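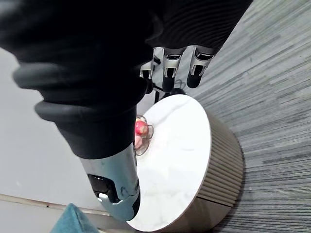
From: Marin Gashi
To: demo-collection list
Date: 21 August 2019
Subject: Re: [demo-collection] How many examples for the fruit basket task?

Hello Vandana, hello all,

Thank you for the questions. I answer between your lines, and at the end I have two questions of my own for the people in Gorkdale.

Vandana Pandey wrote:
> We are planning our own set for picking fruit from a basket and I would like
> to know how you did yours at Stesthorpe. First, how many demonstrations did
> you record, and how many did you keep?

We recorded 569 demonstrations with the three-finger hand. We kept 414. The others were removed by Ngozi and me, watching each one separately and then comparing our lists. Most of the removed ones have the same problem: the operator stops in the middle of the approach, thinks, and then continues. The policy learns this stop very well. In our first training it stopped above the table and stayed there until the time limit.

I should say that we did not remove the failed grasps if the operator corrected them. If the apple slips and the operator opens the hand, goes up a little and tries again, this is a useful example. We put a flag "recovered" in the episode record. There are 50 with this flag.

> Second, do you change the furniture between the episodes, or only the
> objects?

Only the objects inside one session, and the furniture between sessions. One of the tables is a small round one with a white marble-look top and a ribbed base, and it stands on gray striped carpet. On it we use the wire basket with the apples. I recommend to have at least one table like this, with a light and slightly shiny top, because our older sets had only dark desks and the policy was bad on everything else.

The wire basket is more difficult than I expected. The wires are thin and dark, with curved loops, and a fingertip can go into a loop when the hand comes from the side. We ask operators to come from above and to take the top apple first. When one apple lies under another one, please do not let the operator push the basket to see better. Move the arm back and look again.

> Third, did the sleeve on the arm make trouble in the wrist camera?

Yes, some. The padded black cover makes thick folds, and when the wrist is turned strongly, the folds and the arm can hide a big part of the tabletop from this camera, and also part of the fruit. For a while I wanted to throw away all such episodes. Kalliopi Golob was against it, and now I think she was right — the robot will have the same cover when it works, so the model should see it in training also. What we do now is this:

1. Before each session, pull the cover straight and close it again.
2. Do not change the cover in the middle of a session.
3. If the fruit is completely hidden at the moment when the fingers close, mark the episode "blind grasp". Do not delete it.

> Last one: what do you write in the language label?

One short sentence by the operator, in their own words, written directly after the episode. "Take the red apple out of the basket" is enough. In March we tried a fixed list of sentences, and the results with new wording were clearly worse. Please do not correct the spelling later. Sofia Serrano has a small script which finds the empty labels, and I can ask her to send it to the list.

Now my questions, mainly for Gorkdale:

a) In the Stojanović format the finger positions are saved as three separate values. Do you normalize each finger alone, or all three together? We did it each alone, and I suspect we lost some information about how the fingers stand relative to each other.

b) Episode 3031 in the shared folder has a wrist video but no joint file. Did somebody move it, or was it never uploaded? It comes from your side, so I did not want to touch it.

The kept episodes are on the Stondow server already. The removed ones I can upload also if somebody wants to study them, but please tell me before I clean the disk.

Best regards,
Marin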